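Rerell Residents Turn Out Drawers and Beds for Packaging Drive

Residents of the Rerell apartments will have one more chance to hand in household packaging before the building's spring sorting drive closes. The collection point in the ground floor laundry room stays open until the evening of 17 March 2024.

The drive takes plastic bags, food pouches, wrappers and mailers, the small stuff that tends to pile up in bedrooms and hallways and gets missed on trash day. By the weekend, 11 households had dropped something off, and 7 more had signed up.

Raluca Bălan, who lives on the second floor and keeps the sign-up sheet, said most people start with the kitchen and are surprised by the bedroom.

"You clear off the bed to change the cover and there are bags on it, tissues, a snack pouch, a sock," she said. "I did mine in one evening and filled two sacks."
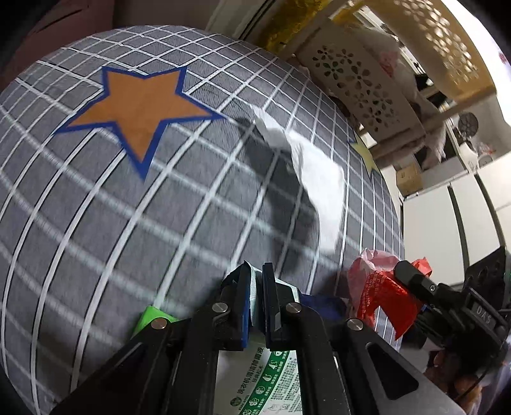 A white pouch with green and black Chinese print is held up among bags and other odds and ends around a gray grid-patterned cover with stars.

Bags and pouches should be empty. Paper and tissues go in the regular trash, and clothing is not accepted this time. Residents with clothes to give away can hold them for the fabric collection in September.

Sacks are available from the shelf by the dryers, 12 to a roll, and people are asked to take only what they need. Filled sacks should be tied and left along the back wall, clear of the door. They will be picked up by Mokgethi, the hauler that already serves the building.

Last year's drive brought in 300 pounds of packaging. Bălan said she expects less this time, as several large apartments are vacant while the pipes are being replaced.

Anyone who cannot carry a sack downstairs may leave a note in the box for apartment 7, and a neighbor will come up for it.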